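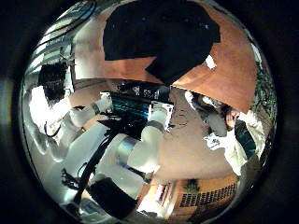 Why Do Cats Purr?

Put your ear next to a happy cat and you will hear one of the best sounds in the whole animal world. It is low and rumbly, a bit like a tiny motor, and it can go on and on for as long as the cat feels like it! So how does a cat make that noise?

It starts in the throat. Cats have a voice box, just like you do. Put your fingers on the front of your neck and hum. Feel that buzz? Your vocal folds are shaking as air goes past them. A cat's voice box buzzes too, but a cat can keep it up while breathing in AND while breathing out. Try humming while you breathe in. It's pretty hard, and it sounds awful (go on, try it anyway).

Scientists are still working out the details. For a long time they thought the cat's brain had to tell the throat muscles to twitch very fast, over and over. Newer studies found that cats have special pads inside their vocal folds that may help make those deep, slow buzzes. Maybe both ideas are partly right!

Does a purr always mean a cat is happy?

Not always. Cats often purr when they are cozy on a lap, but they may also purr when they are hurt or scared, or at the vet. Some people think purring helps a cat calm itself down, the way you might hug a pillow.

My cat Mona has a special purr for breakfast time. It has a little cry mixed into it, and it is very hard to sleep through. Lots of cats do this when they want food, and they are very good at it!

Kittens purr when they are only a few days old. They can't see or hear much yet, but they can feel their mother's purr buzzing through her body while they snuggle up for milk.

What about big cats?

Cheetahs purr. So do pumas and bobcats. Lions and tigers roar instead, and although they make some rumbly noises, most scientists don't call those true purrs.

Something to try

Next time a friendly cat sits with you, rest your hand very gently on its side. Can you feel the buzz? Listen for a tiny change in the sound when the cat goes from breathing in to breathing out. If the cat gets up and walks away, let it go and try again another day.

Written by Gunvor Strömberg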